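The Night Bus to Plirkotell

Jhair Rengifo had a ticket for the night bus and 300 in cash, folded inside his sock. His mother did not believe in banks, and for this one trip he had decided to agree with her.

The bus left Nowicki after ten in the evening. It was a cold November, and the driver kept the door open while he smoked. An old woman sat down next to Jhair with a box of pears on her knees. She asked where he was going.

"To Plirkotell," he said. "My brother has a shop there."

"What does he sell?"

Jhair thought about it. In his letters the brother had sold lamps, then shoes, then lamps again. "He sells what people need," he said.

She gave him a pear. It was hard as a stone, but he ate it all, with the seeds.

At Sodik they stopped for 30 minutes. He walked around the station to warm his feet. On the wall there was a map, and somebody had written in pencil, next to the name of his brother's town, the number 391. He did not know if it was a distance or a price. He stood before it so long that the driver had to call him — twice, and the second time not politely.

After that he could not sleep. He thought of the room he had left, and of the blue backpack, which he had packed and unpacked all week.

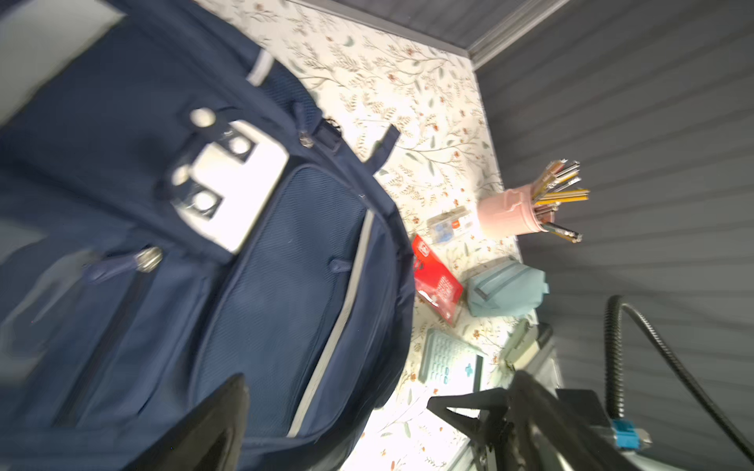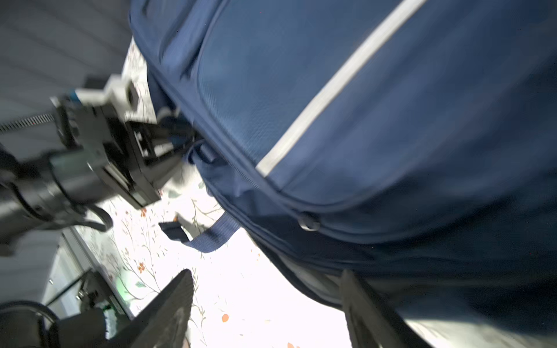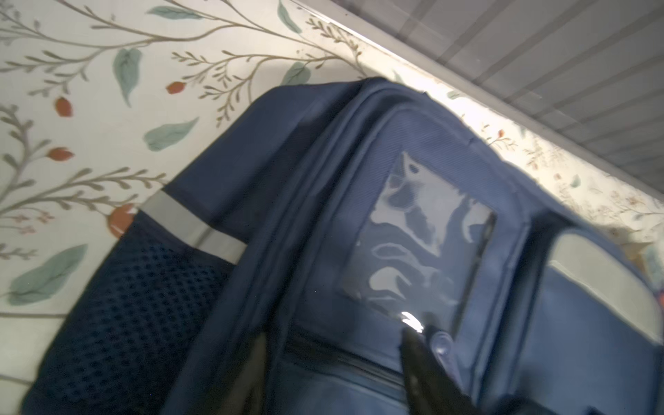
The old woman woke before the sun. "You talk at night," she told him. "You said that you are not angry with him."

"Did I say it well?"

"You said it like a man who practices."

The bus came down the hill, and the first lights of the town appeared. On the platform a thin man was waiting in a coat too big for him, with a lamp in one hand and a pair of shoes in the other.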